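Cindley opens shoe rack trial at Clegg workshop

Shared entrances to be fitted with small wooden-topped racks before the winter

Cindley, the housing association which manages 442 homes in Stestinville, has begun a trial of small shoe racks for the shared entrances of its older buildings. The work is being carried out in the Clegg workshop, where the layout of the racks is being tried out on a table before any are delivered to residents.

The trial covers 118 homes in the first instance, all of them reached by a common hallway on the ground floor. Residents in these buildings have asked on several occasions for somewhere to leave indoor and garden footwear, and the association's annual inspection recorded shoes left on stairs, behind doors and in front of meter cupboards in a large number of hallways.

Under the present tenancy conditions, footwear may not be kept on any part of a shared stair. The association has confirmed that this rule will not change. What the trial is intended to settle is whether a low rack, placed against the wall inside the front door, can be used without narrowing the passage below the width required by the fire safety assessment for each building.

The rack under consideration is supplied by Jirkero. It has a slim dark frame and a wooden top, and is intended to take slip-on shoes and slides of the kind most often found in the hallways. Taller boots are outside the scope of the trial and will be looked at separately.

Clegg was asked to arrange footwear of different sizes in and beside the rack, together with a potted plant, as many residents keep plants in the entrance and the association wished to know how much floor each would take up.
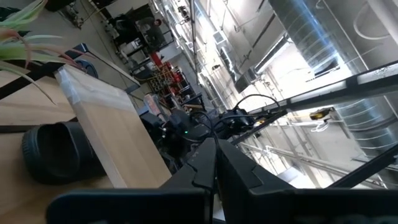
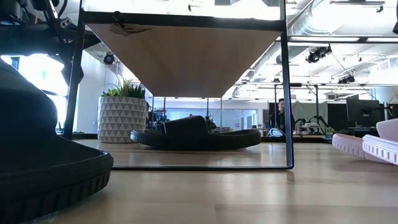

Black and pink slides set out with the rack and a plant on the workshop table.

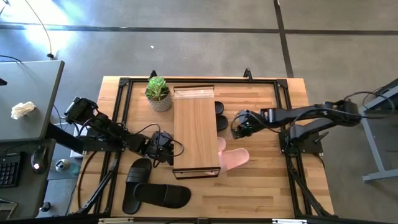 The layout work will continue until the end of November. Clegg has been asked to report on three matters: how far a shoe projects from the rack when it is put away in haste, how the space below the top is best shared between adult and children's sizes, and whether the top will be used for things other than shoes. The last of these was raised by the association's own estate team, whose members report that any flat surface in a hallway is soon covered with post, keys and shopping.

The association is also seeking views on where plants should stand. At present a plant in a pot is permitted in a shared entrance provided that it does not obstruct a door, and 66 of the homes in the trial share a hallway in which at least one is kept. Two positions are being compared, one on the floor at the side of the rack and the other on the top. The floor position keeps the top clear but lengthens the space taken up along the wall. The top position saves floor, though watering may mark the wood, and the association does not wish to replace tops in the first year.

Residents of the buildings concerned will receive a letter with a drawing of their own hallway, showing the proposed place for the rack. They will have 5 weeks in which to reply. Replies may be given in writing, by telephone or in person at the Stestinville office, which is open until 4.30 in the afternoon. Where most households in a building do not want a rack, none will be fitted there, and the matter will not be raised again during the current programme.

No charge will be made to households taking part, and the trial will have no effect on the service charge. If the racks are later adopted more widely, the cost of supply and fitting will be shown as a separate line in the yearly statement, and residents will be consulted again before it is added.

Each rack will be fixed to the wall by the association's repairs staff. Residents are asked not to move a rack once it has been fitted, as its position will have been agreed with the fire safety assessor. Any rack found to be loose should be reported through the usual repairs line, where it will be treated as a routine job unless it blocks the way out of the building.

The association has set out some simple conditions of use for the trial period. Each household may keep one pair of shoes per person on the rack. Footwear should be placed fully beneath the top, with nothing left on the floor in front. Muddy shoes should be cleaned outside or taken into the home. Items other than footwear, including bags, umbrellas and toys, should not be stored on the lower part of the rack. Footwear left unclaimed will be labelled by the estate team and held at the Stestinville office for a month, after which it will be passed to a local reuse shop.

Several residents have asked whether a closed cupboard could be offered in place of an open rack. The association considered this at an earlier stage and decided against it on grounds of depth, as the cupboards available at the time stood too far from the wall for the narrower hallways. Households with a private entrance are not affected by the trial and remain free to make their own arrangements.

Residents who use a wheelchair, a walking frame or a pushchair are particularly encouraged to reply to the letter. An estate officer can visit to mark out the proposed position on the hallway floor with tape, so that the remaining width can be tried before a decision is made. Visits may be booked through the Stestinville office, and an evening appointment can be arranged on request.

A large-print copy of the letter and the conditions of use is available from the same office. The first hallways to be fitted will be listed on the noticeboard in each building once the replies have been considered.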